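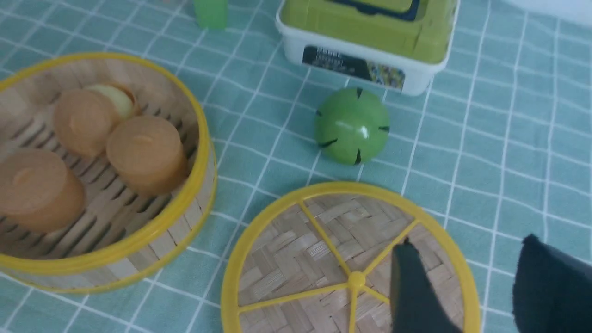 Why did the student teams build a play kitchen in place of a standard block-stacking test?

Because a kitchen gives beginners a reason to care about the order of steps. A block in the wrong spot is just a lower score, but a lid put on before the food goes in is a mistake that anyone in the room can spot, and the students begin fixing it before the instructor says a word.

4.2 The steamer task

Figure 2. Wrist view in the steamer task, with the fingers over the woven lid and toy buns in the open base.

The course at Tallthorpe ran for 6 weeks in July, and the steamer task was the one our students kept coming back to. Each team used the same arm and the same recording software, Gritorell, and collected its own demonstrations by hand. Across the class this gave us 147 usable episodes. We were delighted by how different they were! Some teams took the lid by its yellow rim, others went for the hub, and one team spent most of a session arguing (very productively) over which approach would be easier for a policy to copy.

The lid is harder than it looks. It is wide and lies flat on the cloth, so a grasp at the rim needs a shallow approach angle, and from the wrist the near side of the lid often drops out of view as the fingers close in (Figure 2). Students who had planned their grasps using only the overhead camera found this out quickly. Several of them rewrote their approach so that the wrist view kept both the rim and the open base visible for as long as possible, and we now teach this as a short exercise of its own.

Extra toys stayed on the table during collection. We left their placement up to the teams, and the resulting clutter made the data much richer than the tidy layouts in our Warrier pilot.

Training was kept simple. Every team started from the small Zombridge baseline and ran 4000 steps with the default settings, changing only the demonstrations. That choice let even first-time programmers connect a change in the robot's behavior to something they had done with their own hands, and the discussions that followed were the best part of the course for us. Scoring is described in Section 4.3.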